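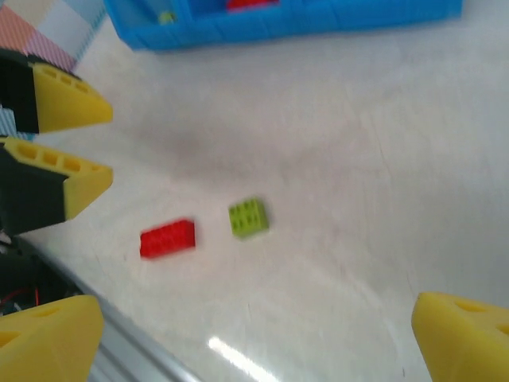 Chantelle Mabaso wrote in to ask whether she really had to take the whole storage unit off the wall again just because one drawer was sticking, and I am happy to tell her no, she does not. Hers is the question we get most about the Pirurley drawer unit, so I have moved it up to the front of this section, and the rest of you can follow along from step 1 in the usual order.

Section 4. Hanging, filling and adjusting the Pirurley toy drawer unit

Before you begin

Read the section through once before you pick up a screwdriver. It is not long, and a few of the steps are much easier when you know what is coming next. Have a pencil, a level, a tape measure and a Phillips screwdriver within reach, and ask a second person to be around for steps 3 to 5. The cabinet is not terribly heavy when it is empty, but it is wide, and holding it straight while you hunt for a screw is no fun at all.

If you bought the Balogun model (the one with deep drawers only), everything applies to you except the part about tray inserts, which you can skip.

CAUTION: The unit must be fixed to the wall before any drawer is filled. Children climb. A cabinet with several open drawers can tip forward very quickly, even when it looks steady.

Hanging the cabinet

1. Take every drawer out of the cabinet. Pull each one forward until it stops, lift the front edge a little, and keep pulling. Stack them somewhere out of the way – the hallway is usually good for this.

2. Find the studs and mark them lightly in pencil. If you have an older house with plaster walls, please take your time over this. A stud finder can be fooled by plaster, and a small test hole where the cabinet will cover it does no harm.

3. Hold the metal rail against the wall at the height you want. We suggest that the top drawer should be no higher than your child's shoulder, so they can see in without standing on something. Check the rail with the level and mark the holes.

4. Drill the holes and put in the long screws from bag A. Leave them a half turn loose until all of them are in, then tighten.

5. Lift the cabinet, with your helper at the other end, and lower it onto the rail. You should feel it drop into place on both sides. If only one side has dropped, lift it off and try again. Please don't push down on the high side, as this bends the rail.

6. Fit the two short safety screws from bag B through the back panel, low down in the corners. Do not skip these.

NOTE: Bag A and bag B look a lot alike. The long screws have a flat head and the short ones have a round head. Units packed at Umley have the letters printed on the bag, and units packed at Brunidthorpe have them on a paper label that sometimes comes off in the box.

Putting the drawers back

7. Begin with the bottom row and work up. Set the drawer on its runners, lift the front edge a little, and slide it in until you hear a click.

8. Open and close each drawer a few times while it is still empty. It should glide the whole way with one finger.

9. If a drawer sticks, look at the runners before you do anything else. A scrap of packing foam is the usual cause, and in a house with children it will more often be a bead or a puzzle piece that has gone over the back. Take the drawer out, reach in, and sweep along the runner with your hand. This is what we suggested to Chantelle, and the cabinet stays on the wall the entire time.

10. If the runner is clear and the drawer still sticks, loosen the small screw at the front of that runner by one turn, slide the drawer in and out, and tighten it again.

CAUTION: Never use cooking oil or furniture polish on the runners. They feel lovely for a week and then they collect every bit of fluff in the room. A rub with a plain white candle is fine.

Filling and sorting

You are welcome to sort things however you like, of course, but after years of reading your letters we do have some opinions. Small building pieces do best in the shallow drawers with the tray inserts, where children can see them all without tipping the drawer out. Sum-yee Tai told us she gave up sorting bricks by color and went by size, and that cleanup got a good deal quicker after that. Larger things, such as train track and dolls, belong in the bottom row, where the weight helps.

11. Drop a tray insert into each shallow drawer with the finger notch facing you.

12. Slip a picture label into the holder on the drawer front. Blank cards are in the envelope with the warranty form, and a child who can't read yet will be very proud to draw their own.

13. Fill the bottom row first, then the middle, then the top. Leave a little space below the rim of every drawer, or the pieces on top will catch when it closes.

Looking after the unit

Wipe the outside with a damp cloth and dry it afterward. The tray inserts can be washed by hand in warm water, but please keep them out of the dishwasher – they warp. Once a year, and January is a nice quiet time for it, take out the bottom drawers and check that the two safety screws are still snug.

Spare runners and label cards can be ordered with the form in Section 6.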